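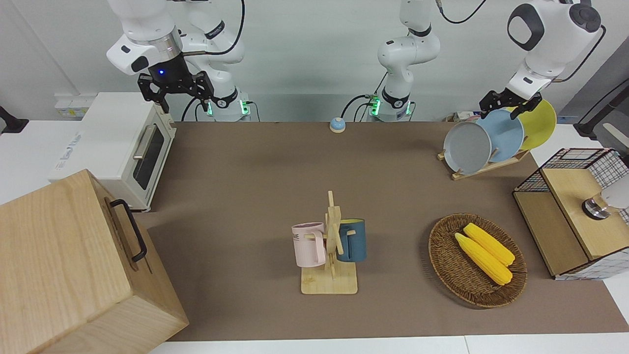
Fig. 1 – Two-arm kitchen bench, left gripper over the plates in the rack.

Griltura: a two-arm kitchen bench
Progress report, Rukhsana Soomro, Jetcombe shared workshop

1. What I set out to do

Get two arms to tidy a small kitchen setup without me resetting everything by hand after each go. Tasks so far: plate out of the rack, mug off the tree, corn off the tray. Oven door later, maybe, if time.

2. Build

Arms are on the back edge of the table so the front stays clear for reaching in. Brown mat over the white top. First version had no mat and the tray slid every time a finger brushed it. Cables come down from overhead – tried running them along the table in July and one snagged on the mug tree twice. Total spend on brackets, mat, wood and cable was $1,875, most of it brackets.

Mug tree, dish rack and tray are all wood or wicker. Picked for colour contrast aginst the plates, which are grey, light blue and yellow.

3. Software

Planner is called Furtado, pose estimates come from Gasell. Both written here by last year's group, I only changed the config and the approach heights. Gasell is fine on the plates. It struggles with the corn, two cobs side by side get read as one long object and the grasp centre lands in the gap.

4. Trials

Ran 40 plate trials. Six failed. Five of those were the same fault – fingers came down between the blue and yellow plates and touched both rims. The other was a dropped connection. Raised the approach height and slowed the last bit of the descent, havent rerun the full set yet.

Mugs: no proper numbers. Handle angle matters a lot. If the handle is hooked well onto the peg the arm has to lift before it pulls, and Furtado wants to do both at once.

5. Still to do

– rerun plates with new height
– split the corn detection
– lift-then-pull for mugs
– mark oven position on the mat, it gets bumped and then the door angle is wrong
– write up calibration steps properly, currently only in my notebook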